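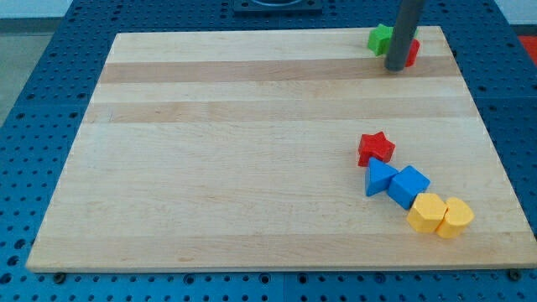 maple board, blue table. I have been staring at this wood for way too long

ok so a thread about boards, because I have become a person with opinions about boards

I've had my eye on a proper maple one for ages. Glued strips, pale, sort of vanilla ice cream color. What gets me is the darker stripe up near the far edge, a honey kind of tone, and then a second one a bit below it that's only slightly darker than the rest. Love those. Ostap thinks I should hold out for one where all the strips match. Ostap is wrong!!

(he also wants everything in gray, so consider the source)

and the BLUE under it. I would never have picked royal blue with holes all over it for a worktable and now I kind of want my whole workshop that color. Pale wood looks so good on it. My bench at home is the color of old tea

the grain on this one is faint and pretty straight, which I like for anything you're going to look at every day. Busy grain is great for about a week and then it's like living with a loud shirt

someone asked what I use on mine at home. Mineral oil, the plain kind from the drugstore, then a bit of board wax from Savchuk when I remember. I wipe it on before bed and buff it off in the morning around 11 (yes I know, that's my morning, leave me alone)

before that I sand. I go up to 1000 grit and I'm told this is silly for a cutting board. It probably is silly. It feels like the inside of a seashell though – try it once and then tell me to stop

the order, since two of you DMed: coarse stuff first, I start at 60 if there are glue lines to knock down, then work up. Damp cloth, let it dry, sand again lightly when the fuzz comes up. Don't skip the damp cloth. I skipped the damp cloth in October and had a fuzzy board until Thanksgiving

strips vs one solid plank: I'm team strips. My grandma had a single plank and it cupped so badly you could roll a lemon off it from anywhere. We just cut the lemons somewhere else

price check for the people in my mentions. I paid 40 bucks for my last one at Prikano, on the shelf by the register with the sad candles. Not huge, fits a loaf and some cheese. The big ones are a lot more and I keep walking past them very slowly

oh and no, it does not go in the dishwasher. Ustyna put mine in once "just for a quick rinse" and it came out in two pieces. We're still friends. She bought me the wax

next up is the edge on mine, I want to round it over a little by hand but I keep changing my mind about how much. If you've done one and kept pictures, send them over please – especially the corners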